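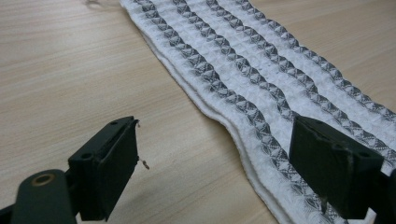

*By Finbarr Horgan | December 6, 2025*

# Fold along the bands

Most advice on folding towels assumes a plain towel. It tells you to halve the thing, halve it again, and keep the corners square. On smooth terry this works well enough. On a waffle weave with woven stripes, it ignores the only useful reference line the cloth gives you.

My position is simple. A banded towel should be folded lengthwise first, with the bands as guides, and the outer edges should be ignored until the end.

Waffle cloth is a grid of raised squares, and a grid stretches unevenly. Pull one corner harder than the other and the edge bows. The white towel on my table has gray bands of small diamonds and zigzags running along its length, and its left edge wanders in a gentle wave near one end. If I lined up that edge with the opposite one, I would be copying the wave into every layer after it. A band is a better datum. It sits inside the cloth, it contrasts with the white, and a drift of one square shows up at once.

The procedure is short. Lay the towel on a hard table with the bands running away from you. Smooth it from the middle outward with the flat of the hand. Bring one long side over until its outermost band lies parallel to the next exposed band. Repeat from the other side, then fold the strip into thirds across its length. Press the folds, but don't tug them.

Colm Carroll, who shares my linen shelf, objects that thirds waste depth. He prefers quarters, which give a smaller footprint and a thicker stack. I accept the geometry and reject the result. Waffle cloth is springy, and each extra layer adds a rounded lip at the fold. A stack of 4 towels folded his way leans. Mine leans less.

Kieran McGrath makes a stronger objection, that a towel is going to be used within days and its alignment has no value. For a towel on a hook I agree. For a towel on an open shelf I don't. A crooked fold sets as a crease, and the next fold tends to follow it. The cost of doing it correctly is a few seconds at the table.

I would leave plain towels out of this. They have no bands, and the edges will have to do.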